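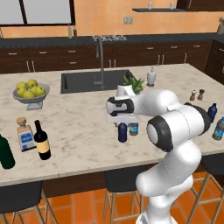 Galería del proyecto Flistach: el brazo de cocina y la reorganización del servicio de desayunos

Por Clotilde Pons, Dirección de Organización y Personas
14 abr 2020

Valtance inició con el proyecto Flistach la revisión de las tareas de reposición y recogida en las cocinas compartidas de sus residencias corporativas. El trabajo se desarrolla en un entorno simulado, en el que se ensayan los movimientos del brazo antes de autorizar cualquier instalación en los centros. La presente galería se dirige a las plantillas de cocina, sala y mantenimiento, y acompaña al informe interno remitido a las direcciones de centro.

Durante la primera fase, el equipo técnico de Hotitz registró 2.334 ensayos de agarre. De ellos, 1.056 correspondieron a botellas y el resto a vajilla ligera y productos envasados. Fabrice Rey, responsable de la fase, ha solicitado que los resultados se presenten separados por tipo de objeto, a fin de que cada centro pueda contrastarlos con su propio inventario. Las jefaturas de cocina disponen de las tablas completas en la intranet.

La redistribución de tareas afecta en primer lugar al turno de mañana. La reposición de bebidas recae hoy en el personal de sala, que la compagina con la atención a los residentes y con la limpieza de encimeras. En la simulación, el brazo sostiene con la pinza una botella de agua de tapón azul sobre el mármol de la isla, con otras botellas a la derecha y una planta en maceta muy próxima a la pinza. Las jefaturas de sala han pedido que se estudie precisamente esa cercanía entre objetos de servicio y objetos de decoración, por ser la disposición habitual en los centros. También han planteado que los taburetes del lado de la isla condicionan el espacio de paso de las personas.
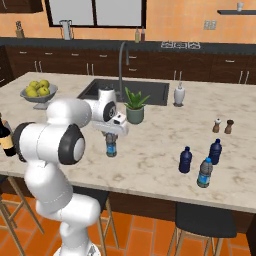 Puestos y funciones. El acuerdo firmado con la representación de la plantilla establece que ningún puesto de sala se amortizará durante la fase de prueba. Las horas liberadas se destinarán a la atención directa y a la preparación de dietas especiales. En una cocina como la de la simulación, con el fregadero encastrado en la propia isla y el frutero de manzanas en el mismo tablero, el brazo comparte superficie con quien lava, corta o sirve; por ello, el protocolo asigna a una persona de cada turno la facultad de detener el equipo y de decidir cuándo se reanuda el trabajo. Dicha función se reconocerá en la ficha del puesto y llevará asociado el complemento correspondiente.

Formación. Solène Leclerc coordina el programa, compuesto por 3 sesiones presenciales y una evaluación práctica. La participación computa como tiempo de trabajo efectivo. El personal del centro Guzmán será el primero en cursarlo, en el mes de mayo, y trasladará sus observaciones a Nnamdi Tamuno, delegado de prevención.

Siguiente fase. Quedan pendientes 2 cuestiones: el horario en que podrá operar el brazo cuando haya residentes en la cocina y el procedimiento de aviso a mantenimiento. Las propuestas de la plantilla se recibirán por escrito en la jefatura de cada centro.

Contacto: Dirección de Organización y Personas, Valtance | © 2020 Valtance. Todos los derechos reservados | Volver arriba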